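Home | Syllabus | Notes | Problem Sets | Contact
This site uses cookies to remember your settings. By continuing you accept their use.

PKG 210 Rigid Plastic Enclosures
Notes for Unit 8: Draft, Corner Radii and Parting Lines
Instructor: Marichka Dovhaniuk
Revised 2005-02-28

1. Scope

Unit 7 covered wall thickness and sink. These notes deal with the shape of a molded two-part enclosure (base and lid) and how that shape is limited by the need to get the part out of the tool. Snap fits are in Unit 9. Living hinges are not covered in this course; see the Hnatiuk reader, chapter 2, if you need them for your project.

2. Draft

Draft is the taper given to a wall that runs parallel to the direction in which the mold opens. Without it, the part drags along the steel for the whole ejection stroke. With it, contact is lost soon after the part begins to move.

For smooth walls, one degree per side is the usual starting point. Textured walls need more, and the amount goes up with the depth of the texture. Decide on the texture before the draft is fixed. Adding it afterward to a wall drawn at half a degree is the most common error in submitted drawings.

The change in wall position over a given depth is

offset = depth × tan(draft angle)

For a wall 28 mm deep at one degree, the offset is 0.49 mm per side. The opening is therefore 0.98 mm wider than the floor. If an insert has to fit at the bottom, dimension from the bottom. State on the drawing which end of the taper the dimension refers to.

Deep ribs and bosses need draft as well. A rib loses thickness toward its tip, so check the tip for fill after the root has been sized against sink.

3. Corner radii

A sharp inside corner raises local stress and slows the flow of the melt. The inside radius should be at least half the nominal wall. The outside radius is then the inside radius plus the wall, which keeps the thickness even around the bend. Drawings that round the outside and leave the inside sharp will be returned.

Large outside radii have a further effect on flat panels. A lid with a flat top shows warp easily, and light reflected from it makes a small deviation look worse. A slight crown hides this and adds stiffness at little cost. The crown must be kept out of the sealing edge, which stays planar.

4. Parting lines and seams

Two terms are often confused. The parting line is the witness left on one molded part where the halves of the tool meet. The seam is the joint between two finished parts. They may coincide, but they need not.

Place the seam according to use:

Mid-height: base and lid of similar depth, similar cooling, simple tooling. The joint is in full view.
Low: the lid carries most of the side wall. The joint is less obvious, but the shallow base gives contents little support when the case is open.
High: deep base, shallow lid. Good for storage. Any lid warp shows. 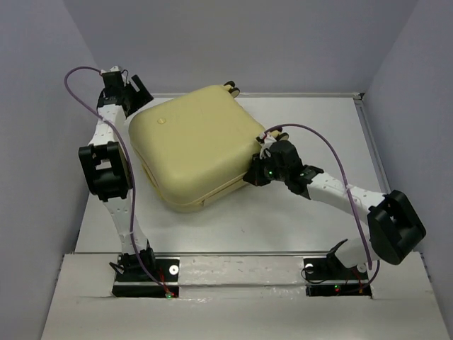 Fig. 1. Low seam on a square case with rounded corners and a slightly domed lid.

Mismatch at the seam cannot be removed, only managed. Clasis practice, followed in the lab, is to let the lid overhang the base by a small step on all sides, so that variation changes the size of the step and does not produce an edge that catches the finger. A shadow groove does the same job where an overhang is not wanted — at the price of a more fragile lip.

5. Reading and assignment

Read the Drarnar tooling notes, sections 2 and 3. Fedir Panasiuk will go over the ejection examples in the Westodham lab session.

Problem 1. A base has walls 40 mm deep, drafted at 1.5 degrees per side. Find the difference in width between floor and opening.

Problem 2. Redraw the sample enclosure with the seam moved from mid-height to low. List every dimension that changes. Keep the nominal wall constant.

Show units at each step.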